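チケット 690 手持ちグリッパー右側、把持開度の値が途中で飛ぶ
プロジェクト:Jellgate
対象:Votivwood 手持ちグリッパー(二台組)、記録ソフト Sin
起票日:2020年2月24日
優先度:中 → 高
状態:保留(原因未確定)

■ 症状
ファスナー開閉タスクの記録中、右側グリッパーの開度の値が、指を動かしていないのに全開側へ跳ねる。跳ねたあとは何もなかったように元の値へ戻る。左側では今のところ出ていない。
画面上の警告は出ない。Sin の収録終了時の判定も「正常」のまま。つまり後でグラフを開いた人間しか気づけない。起票した理由の半分はこちらにある。

■ 再現手順
1. 両方のグリッパーを起動し、Sin で開度のゼロ点を取る
2. 布のポーチを台に置き、左で布を押さえ、右でファスナーの引き手側をつまむ
3. つまんだまま横へ引く
4. 終端で指を開き、記録を止める
毎回は出ない。手順3の途中で出ることが多いように見えるが、そこを一番長く見ているからそう思うだけかもしれない。

■ 環境
中二階の作業台。両機とも出荷時の校正値のまま。ファームウェアは左右で同じ版。 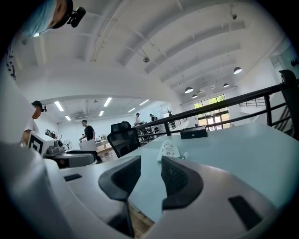

開度の値は指の根元にあるエンコーダーから取っていて、カメラ映像からは計算していない。したがって映り込みや照明が悪さをしているという最初の見立ては、筋が通らないと思っている。天板がガラスで部屋の白い光をよく反射するのは確かで、位置追跡のほうならこの反射を疑う価値はある。しかし今回おかしいのは位置ではなく開度だ。同じ時刻の位置データは滑らかにつながっている。照明を落とせば直るという提案が Triradholm のサポートから来ているが、根拠を示してもらえるまで試す順番は後ろに回す。

■ 作業記録

[1] 再起動
サポートの指示どおり両機を再起動。次の収録では出なかった。その次で出た。
再起動で「改善」と書きたくなる気持ちはわかるが、もともと毎回出る症状ではないので、一回出なかったことには意味がない。改善なしとして扱う。

[2] ゼロ点の取り直し
指を完全に閉じた状態と、開ききった状態の両方で取り直した。全体の値がわずかにずれただけで、跳ねは残った。ゼロ点のずれなら値が一様にずれるはずで、一瞬だけ飛ぶ理由にはならない。
この項目は手順書にあるから実施したが、やる前から期待はしていなかった。

[3] 記録ファイルの確認
症状の出た収録を一本、生の値で開いた。全 2000 サンプル中、690 番目で最初の跳ね、732 番目で二度目。その間の値は正常に見える。
跳ねた値はどちらも同じで、上限に張り付いている。指が実際に開いたのなら途中の値があるはずだが、前後のサンプルに中間値がない。物理的な動きではないと判断した。
Sin の補間表示をオンにするとこの跳ねがなだらかな山に化ける。初見だと「指を一度緩めた」動作にしか見えない。既定でオンになっているのは困る。

[4] ケーブル
右側グリッパーの下から出ているケーブルを疑い、コネクターを抜き差しした。緩みは感じなかった。静止状態でケーブルを手で揺すってみたが、跳ねは出ず。
ただし静止状態で出ないことは、引いている最中に出ないことの証明にはならない。ファスナーを引くときは手首が回るので、ケーブルにかかる力の向きも違うはず。ここは白とは言えない。
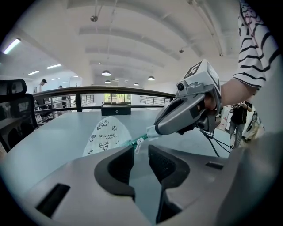 図2 右側グリッパーでファスナーの右端寄りをつまんだところ。ケーブルは本体の下から出る。

[5] 負荷の有無
ポーチを使わず、空中で同じ動きだけをした。跳ねなし。次に布の端だけをつまんで引いた。これも跳ねなし。ファスナーに戻すと、また出た。
これで「ファスナーの引っ掛かりが指先からエンコーダーに伝わっている」という説が出たが、まだ信用していない。引っ掛かりなら値は小さく震えるはずで、上限に飛ぶのはおかしい。試行回数も足りない。傾向と呼べるほどの差ではない。

[6] ファームウェア更新
サポートから新しい版を案内された。変更点の一覧には「安定性の向上」としか書かれていない。何の安定性かを問い合わせ中。中身のわからない更新を当てて症状が消えた場合、直ったのか、隠れたのかが区別できなくなる。特に、上限値を黙って捨てるだけの処理が入ったのなら、こちらにとっては今より悪い。回答があるまで当てない。

[7] 左右の入れ替え
右の本体を左手で使い、左の本体を右手で使う。本体の問題なら症状は本体について移動し、動作の問題なら右手側に残る。最初にやるべき切り分けだったのに、追跡マーカーの登録をやり直す手間を嫌って後回しにしていた。
設定 69 番(左右の割り当て)を変更し、マーカーも登録し直し。これを忘れると左右の軌跡が逆に記録されるので注意。 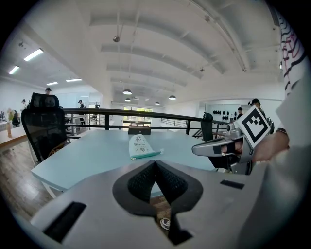

サポートからの返信では、入れ替え後の収録でも同じ本体に跳ねが出るなら交換対応とし、出なければ操作方法の問題として本チケットを終了したい、とのことだった。

後半には同意できない。出なかった場合に言えるのは「その日は出なかった」までで、操作方法のせいだという結論にはならない。指を動かしていないのに全開の値が出る操作方法があるなら、手順として書いて送ってほしいと返した。

入れ替え後の結果は次のとおり。
・元の右本体(左手で使用):跳ねあり。ただし一度だけ
・元の左本体(右手で使用):跳ねなし
本体側の問題に傾いたが、一度だけでは弱い。同じ条件でもう一度、日を改めて取る。

■ 影響範囲
11月の収録分にも同じ本体を使っている。当時の判定はすべて「正常」だが、その判定が今回の跳ねを見逃している以上、正常という印は当てにならない。
開度の値で「つかんだ」「放した」を自動で区切っている処理があり、跳ねがあると一つの動作が二つに割れる。区切りの数が想定より多い収録から先に見直すのがよいと思う。

■ 暫定措置
・右本体のデータは、生の値を目で確認するまで学習用フォルダーに移さない
・Sin の補間表示はオフで確認する
・跳ねた箇所を手で修正しない。修正すると後で原因を追えなくなる
・症状が出た収録も消さずに残す

■ 未解決
・上限値がエンコーダーの実測なのか、読み取り失敗時に入る代替値なのか。仕様書に記載なし。サポートに再度質問済み
・ファームウェアの変更内容
・ケーブルに力がかかった状態での再現試験
・収録終了時の判定が何を見て「正常」としているのか

代替値だとすれば、[5] の負荷の話も [4] のケーブルの話も、同じ一つの読み取り失敗で説明がつく可能性はある。可能性があるだけで、確かめたわけではない。状態は保留のままとし、交換品が届いても元の本体は切り分けが終わるまで返送しない。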